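Sorting the Button Jar – speaker notes
Brirnville Sewing Circle, evening talk

Slide 1. Welcome

Hi everyone, thanks for coming out in December! Say who I am, say thanks to Yannick Baudry for the room and the projector. Phones can stay on, I like it when people take pictures of the buttons.

Pass the first tray around now so it gets to the back row before the shell section.

Slide 2. How I got started

My grandmother's jar. 101 buttons, and I thought every one of them was plastic. I was wrong about most of them! Tell the story of tipping it out on the kitchen floor in Prerkar and finding a glass one with a tiny painted bird. Hold up the bird button. Go slow here, people will want to see it.

Ask: who here has a jar at home? (Wait for hands. It's usually nearly the whole room and I love that.)

Slide 3. Telling materials apart

Start with the tooth test. Tap the button gently on a front tooth – glass clicks, plastic sounds dull. Wash it first, please.

Shell stays cool against your cheek for longer than plastic does. Look at the back too. Real shell often has a bit of brown or gray bark left on it, and the old cutters in Huet hardly bothered to polish that side.

Bone has little dark flecks or short lines where the blood vessels ran. Horn doesn't, it looks more like layers. I still mix these up under a yellow lamp, so bring yours to a window.

Skip the hot needle test. People will ask. It leaves a mark for good, and some early plastics can catch fire.

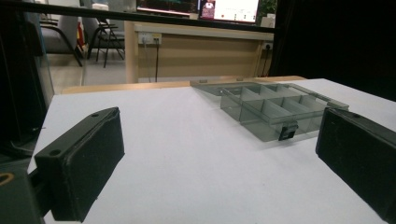 Metal buttons next. Bring a magnet, brass won't stick to it and steel will. Check the back for a maker's name, and use a loupe, a 10 power one is plenty. Don't polish anything until you know what it is! I took the gilt right off a lovely uniform button with a bit of paste and an old toothbrush, and I still think about it.

Slide 4. Dating by the back

My favorite part, try not to run over.

Shanks, loops, sew-through holes, they all tell you something. Show the drawing of the four shank types. Self-shank glass has the loop molded in one piece with the button. A wire loop set in a metal plate is a different job altogether, and you'll feel the plate with your thumbnail.

Holes: hand-drilled ones wander a bit. Let the second tray go around here, the shirt buttons from the Hollier mill shop. Look at how uneven the holes are on the small ones.

Slide 5. What to keep together

If you find a matching set, leave it on its thread or card. Even a torn card. Dorian Chauvin gave me 2 cards with half the buttons missing and they're still the best things I own, the printing on them is gorgeous.

Early plastics go away from metal, and give them some air. If one smells of vinegar or mothballs, move it out on its own the same day.

Slide 6. Questions

Likely ones: what is it worth (mostly very little, sorry!), can I still sew with old ones (yes, but take them off before the wash), where do I buy a loupe.

Collect both trays before the tea comes out. Tray one should have 95 in it.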